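Letters to Brallthorpe, one year on

Last March, when the mornings were still dark and I was feeling rather sorry for myself, I asked in this newsletter whether anyone would like to write a real letter to somebody they had never met. I expected a handful of replies. What I got was a full mailbox and a very patient mail carrier! Since then around 200 letters have gone back and forth between our readers here in Hanholm and the reading circle over in Brallthorpe, and I've been lucky enough to hear about a good many of them.

Eugénie Le Goff wrote to tell me that she and her partner have now reached their thirteenth letter (she numbers them in the corner, as her grandmother did). They began with the weather, as one does, moved on to soup, and are now deep into a friendly quarrel over whether a novel should ever be given up halfway. She is firmly against it. I'm afraid I gave up on two over the winter, and I feel much better for having said so.
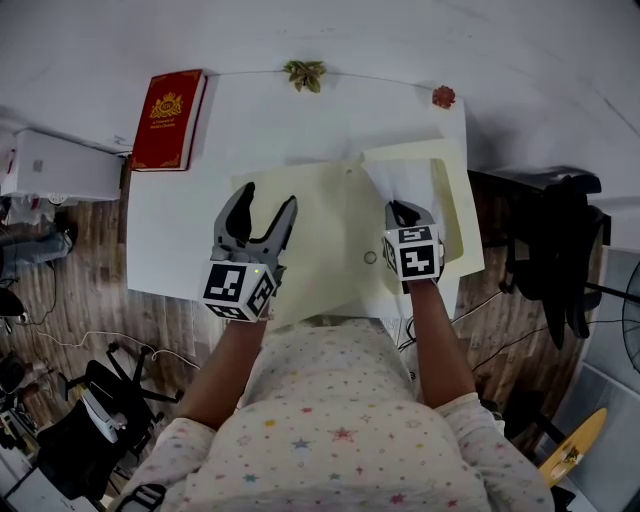 Several of you have asked what on earth to say once the introductions are over. My own feeling is that small things travel best. Tell them what you had for lunch, or which neighbor has painted the front door, or what you heard through the wall at seven in the morning. Kieran Cronin copies out a bit of whatever he is reading at the bottom of every page – sometimes it's a poem, and once it was most of a recipe for plum cake, which his partner baked and then wrote five pages about.

Handwriting doesn't matter one bit, by the way. Mine has been getting worse since grade school, and typed letters are just as welcome.

If you'd like to join in, leave your name and mailing address at the Kandell Street library desk before the end of the month and I'll find you a partner. Those of you already writing, please do keep at it, even if you owe a reply from before the holidays. A late letter is still a lovely thing to find on the mat.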